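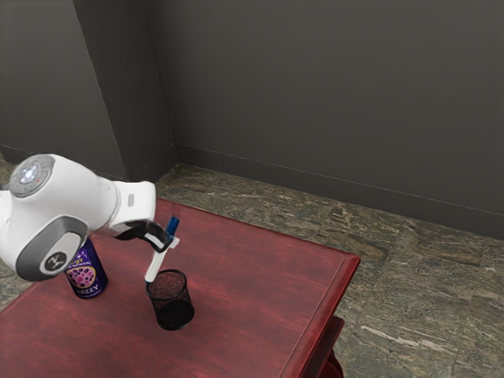

What is in the Widetti set, and do I need a real robot to use it?

A laptop is enough. The set holds simulated tabletop episodes put together by the robotics club at Rutherford, and everything in it can be replayed, edited and used for training without any hardware.

By Yetunde Aliyu and Fares Najjar
Sep 5, 2023
7 min read

# Widetti: pen cup episodes

Widetti is the club's shared dataset for the pen cup task. We started it in January as a way to give new members something to train on in their first week. It then became our entry for the Fidport student challenge, simulation division, and the folder layout follows the Fidport rules even where we would have done it differently.

## Task

One arm, one table, one marker, one mesh pen cup. The arm picks up the marker, carries it to the cup and puts it in with the cap end up. The instruction string is the same in every episode:

 put the marker in the pen cup

Some layouts have an extra object near the cup. It is there as an obstacle and is never the target. Moving it slightly is allowed. Knocking it over fails the episode.

## Contents

- 158 episodes, all teleoperated by club members
- 15 table layouts
- 7 operators, numbered op1 to op7
- control and image streams saved at 15 Hz

Each episode folder has these files:

 states.npz joint positions, gripper opening, object poses
 actions.npz commanded end effector motion and gripper command
 frames/ rendered images, PNG
 meta.json layout, operator, seed, result, notes

The `result` field is `success`, `fail` or `redo`. Redo means the operator stopped partway through, usually over a bad grasp. We kept those in the release. Filter them out if you only want clean demonstrations.

Object poses are in meters, in the table frame. Rotations are quaternions with w first. Releases before 0.3 had w last, so check the version number in `meta.json` if you have an old copy on disk.
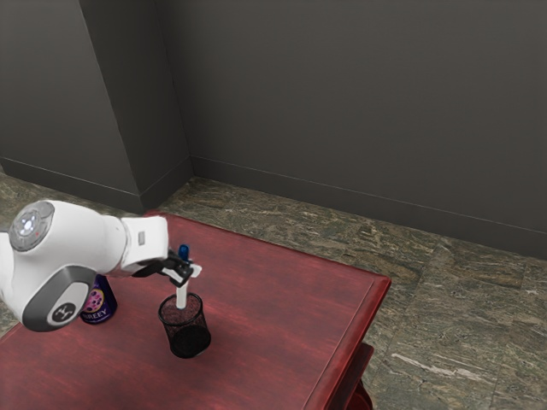 Figure 2. Marker held upright, with its lower end inside the mesh cup.

## How an episode is scored

The checker in `score.py` runs on saved states, never on images. An episode passes when all of these hold at the last step:

1. The marker tip is inside the cup and below the rim.
2. The gripper is open.
3. The cup is upright.
4. Any obstacle is upright.

A marker that is inside the cup but still gripped does not pass. This catches a lot of first policies, which learn the approach well and then hover. Fares wrote a second script, `hover.py`, that lists those episodes separately.

## Collection

Episodes were recorded in the Huvuvgate simulator with a handheld controller. Every operator did a practice session before recording, and practice runs are not included. The start position of the marker is drawn from the layout file and the seed, so any episode can be reset exactly.

Op3 and op6 are left-handed. Their approach paths look different from the rest and some members like to hold them out as a test group. The file `splits/by_operator.json` does this.

## Getting started

 pip install -r requirements.txt
 python replay.py --episode 100
 python train_bc.py --config configs/small.yaml
 python score.py --run runs/latest

Replay opens a window. On the lab machines you have to set `HEADLESS=0` first or it will exit without a message.

The small config trains overnight on one lab GPU. Please sign up on the sheet before using the big one.

## Known problems

- Layouts 4 and 11 are nearly the same. We found this after recording and left both in. Put them on the same side of any split you make.
- The mesh cup uses a simplified collision shape. The marker sometimes passes slightly into the wall near the rim and gets pushed back out. You will see a jump in the marker pose for a step or two.
- A few notes fields are in Arabic. Fares will translate them when he has time.
- The gripper opening is clipped at zero, so you can't read grip force from it.

## Limits

All images are rendered. We have not tested any policy from this set on a real arm and make no claim about how one would do. The room is the same throughout, so a policy that uses the camera images will probably learn the background along with the task.

## Adding episodes

Use the same instruction string and the same rate. Run `check_episode.py` before you open a pull request and paste its output in the description. Yetunde reviews data, Fares reviews code. New layouts need a new number, even if an old one has been deleted.

## Use

Free for coursework and club projects. If you use it in a report, name the Widetti set and give the release number.

This site uses cookies to remember your display settings. Accept | Manage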